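Cellar laundry in Letadwood to open in the evenings

The shared laundry under the Letadwood community hall, which everybody here calls the Cellar, will stay open until 9 p.m. starting in October. The change was asked for by residents of the Kazemi flats, where many families have no washing machine of their own.

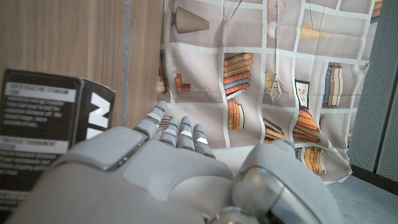
Until now the Cellar closed at 4 p.m., and people who work in the day could use it only on weekends. The lineup was often out the door. A petition for longer hours was signed by 87 residents and given to the hall in spring.

The price of a wash will not change and remains $3. Drying is included if the load is taken out the same evening. Last year the laundry did 2,742 washes, and the hall expects at least 1,000 more with the new hours. Two of the older machines will be replaced before the opening by Zevero, a repair shop on the same street, which has also agreed to service the dryers.

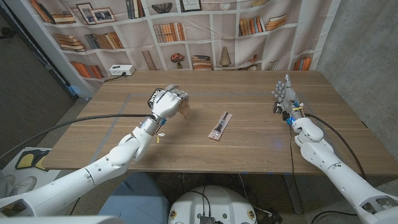 Arūnas Koppel said that he was glad about the evenings but worried about the noise, as the bedrooms on the ground floor are directly beside the hall. He asked that the last wash begin no later than 8 p.m., and that the back door be kept shut. The hall has accepted the first request. The second one will be discussed, because the room becomes very warm when all the dryers are working. 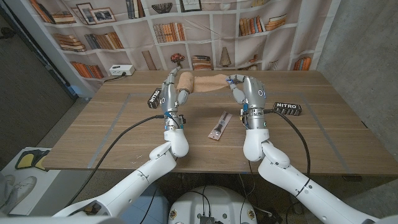

The folding tables will be free to use during all open hours, also for people who bring their washing from home only to dry it. Residents are asked to leave space for others when it is busy. Towels in particular take much room when they are laid flat, and rolling them, like the tan one on the wooden table, leaves more of the surface for the next person. Detergent can be bought at the front desk of the hall, but only with coins. Baskets left overnight will be kept in the hall for one week.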